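Rumska Community Help > House and Home > Kitchens > Counters and Surfaces

Last updated: 2024-02-18

Best finish for an old wood counter that gets real use?

posted by draftyhouse

We bought a place with a wood countertop that the previous owners treated with, as far as I can tell, hope. It has faded spots, dark spots, a few rings, and one patch by the sink that has gone gray and a little fuzzy. I like old wood. I would like it more if water didn't vanish into it.

I've read until my eyes crossed. Half the internet says mineral oil and nothing else, ever. The other half says mineral oil is for people who enjoy oiling things every month until they die. The guy at the paint store sold me a can of something called Boledero Counter Oil and then told me he has granite.

The look I'd like to keep is brown on brown, streaky, a bit scuffed, like this: 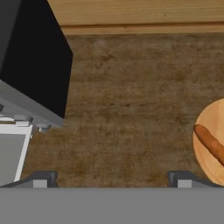 Worn wood countertop, mottled brown and tan

I don't cut on it. I do put hot pans on it, or I used to, before I was spoken to. The counter is 58 inches long and I have one weekend and a cheap sander. Do I have to take it down to bare wood? Will the gray patch come out? And do I finish the underside too, or is that something people only say online?

posted by plane_and_simple

Find out what's on it now before you buy anything else. Put a few drops of water on a dry spot and go make coffee. If the water beads up, there's still some film or wax on there and oil won't get in until that's gone. If it soaks in and leaves a dark mark, the wood is bare or close to it. From what you say I'd bet on the second, at least near the sink.

Sanding: start at 80 only if you have to, then 120, then 180, and stop. People go up to 400 because it feels nice, and then the oil sits on top like rain on a car. Go with the grain. Vacuum, wipe, let it dry overnight.

The gray is water damage and most of it will sand off. What's left, especially if it's black instead of gray, is usually iron in the water reacting with the wood. Oxalic acid (sold as wood bleach) takes care of that. Wear gloves and eye protection, follow the package, rinse it well, and don't sand it dry afterward without a mask, as the dust is nasty stuff.

For the finish you have two honest choices:

Hardening oil, either pure tung or one of the blends. Thin coats, wipe off everything that hasn't soaked in after 20 minutes, give it a day between coats. Three coats for the counter, five by the sink. It takes a few weeks to fully cure, during which you will be told not to use your own kitchen.

Or a wipe-on varnish, which is tougher and looks it. When it fails it peels, and then you're sanding the whole thing again.

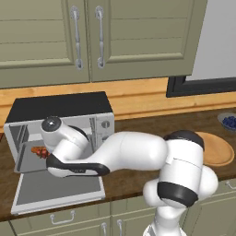 Clonent Kitchen Notes, Vol. 2, p. 58

I went with the oil, so I'm biased. My worst spot isn't the sink at all. It's the strip in front of the microwave, where everyone sets down a steaming bowl while they hunt for a spoon. I re-oil that strip in May and ignore the rest of the counter until it complains.

Yes, do the underside. One coat is plenty. Wood with a sealed top and a thirsty bottom will cup, and then your eggs roll.

And whatever oil you use, lay the rags out flat outside to dry or put them in a metal can of water with a lid. Wadded-up oily rags can catch fire by themselves. I know everybody says this. Everybody is right.

posted by mothball500

just use mineral oil. ive used it for years on mine and its fine. you do have to keep doing it though. also it gets on your sleeves

posted by gravelroad

Agree with most of the long answer, except I'd skip the 80 grit altogether with a cheap sander. It leaves little swirls you won't see until the oil hits them, and then you'll see them every morning for the rest of your life.

Nobody has mentioned appliances. Take them all off and leave them off until the finish is hard.
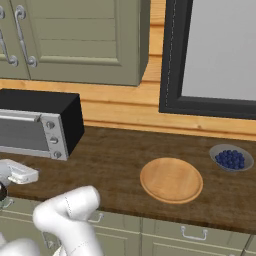 I put mine back after two days and the rubber feet welded themselves in. There are four neat dimples in my counter now, and I've arranged the kitchen so they're always covered, meaning the toaster can never be moved or replaced with a smaller one. Cork pads cost almost nothing. Same goes for the dish rack, which hides water under it.

On hot pans: no finish will save you. Buy a trivet. I have a Nasr one that's ugly enough that I never put it away, so it's always there when I need it.

Read the back of that Boledero can, too. Some "counter oil" is plain mineral oil with a nicer label and won't ever harden, and if you put varnish over it later it won't stick. If the label says to reapply monthly, you have your answer.

Contact Rumska Community Help | Copyright Rumska | Back to top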